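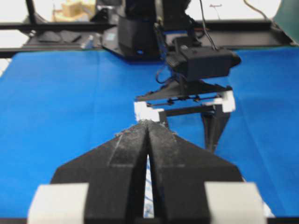
Fig. 4-1. White material with faint blue patterning on the table.

Support > Manuals > Garment Care

4. Setting up the Pelkonen steam press

This section covers first-time setup of the press on a table or bench. Read Section 3 before connecting power.

4.1 Placement

1. Choose a flat, level surface that can carry the weight of the press with the handle fully lowered.
2. Leave at least 4 inches of clearance behind the hinge.
3. Set the press down with the handle facing you. Confirm that all four feet touch the surface.
4. Remove the shipping lock from the left side of the hinge. Keep it for transport.

NOTE: The handle will not rise with the shipping lock in place. Do not force it.

4.2 Filling the tank

1. Slide the tank out of the base and open the cap.
2. Fill with 700 ml of distilled water. Do not exceed the MAX line.
3. Close the cap and push the tank in until it clicks.

CAUTION: Do not add starch, fragrance, or descaler to the tank during normal use. Descaling is covered in Section 7.

4.3 First heating

1. Raise the handle and plug the cord directly into a grounded wall outlet.
2. Turn the dial to 3 and wait for the green light.
3. Press the steam button for four seconds, then release. Repeat until steam flows evenly from the plate.
4. Wipe the plate with a dry cotton cloth after it has cooled.

A slight odor is normal during the first heating. If it continues after the second use, unplug the press and contact Indis Service.

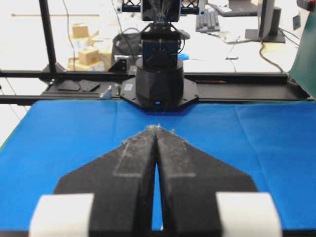 Can I press printed fabric on the same setting as plain cotton?
Use setting 2 and place a pressing cloth over the print. Test a hidden corner before pressing the full piece.

4.4 Pressing

1. Smooth the fabric over the board with seams flat.
2. Lower the handle until the latch engages. Hold for up to four seconds.
3. Raise the handle, move the fabric, and repeat.

WARNING: The plate reaches scorching temperature on every setting. Keep hands clear of the board while the handle is moving.

NOTE: The felt pad under the board cover compresses with use. Replace it after 100 hours of pressing. Order the Hondorero pad set, which includes the cover clips.

Section revised March. Text: Catinca Mocanu. Technical review: Birdie Zamora.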